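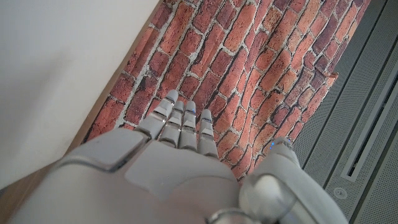
About Trinen

We sell, rent and service robot hands. Also the arms they bolt onto, if you need one, but mostly hands.

Trinen was started by Howard Mellor out of a rented bay behind a cabinet shop. He'd been fixing packing line equipment for years and kept getting the same call – the gripper works fine on the box it was bought for and is useless on the next one. Two-finger grippers are great until somebody changes the product. So he started fitting proper hands. First job took most of a winter and paid for almost none of it. Still a customer though.

We're a team of 12 now. Bigger shop, same kettle.

What we do

The Markis kit. Our main product. One hand, wrist adapter, cables, controller, and the Furnival software already loaded. Comes in one hard case. Left or right, tell us when you order please, we've had people guess. Most people have it moving the same afternoon they open it. Getting it to do your actual job takes longer and we'll be straight with you about how long.

Rentals. Minimum 8 weeks. Colleges and small labs use this a lot, so do shops who want to try before they go to the boss for money. If you buy afterward, half the rental comes off the price.

Set-up and training. We come to you, or you send us a crate of your parts and we work on them here. Odd shapes welcome. Soft things, floppy things, things in bags. Cloth is still hard, for us and everyone else, so expect a longer quote.

Repairs. Fingers wear out. Joints get gritty, cables fray where they bend. We keep spares on the shelf for every hand we've sold and we fix other makes too if we can get the parts. Flat fee to look at it.

The Praltier plan. Yearly service cover. One check-up, one loaner hand while yours is in the shop, phone help. Not compulsory. If you run one shift and keep things clean you can probaly skip it the first year.

How we test

Every hand does 836 grasps on the bench before it ships. The number is just what fit in one overnight run when Howard set it up and we never changed it. Printed log goes in the case. If a finger drifts we pull it, recalibrate and start the run over from zero. Annoying, but cheaper than a courier.

We've shipped around 80 kits so far. Some to food plants, a few to universities, one to a fellow who sorts antique door hardware.

What we don't do

Full production lines – we can suggest people. Medical work. Anything that carries a person or gets pointed at one. And we wont quote off a single phone photo of a part, sorry, send the part.

Visiting

Come by, but call first, the front door stays locked when we're all in the back. Parking is on the gravel side. Demos are best before noon. Bring something awkward for the hand to pick up, it's the quickest way to find out if we're any use to you.

We close for stocktaking part of November. Repairs still get picked up then, orders wait.

Jobs

Looking for a bench technician. Soldering, patience, a driver's licence. Colour vision matters for the wiring. Email the shop, put "bench" in the subject and Howard will get back to you himself.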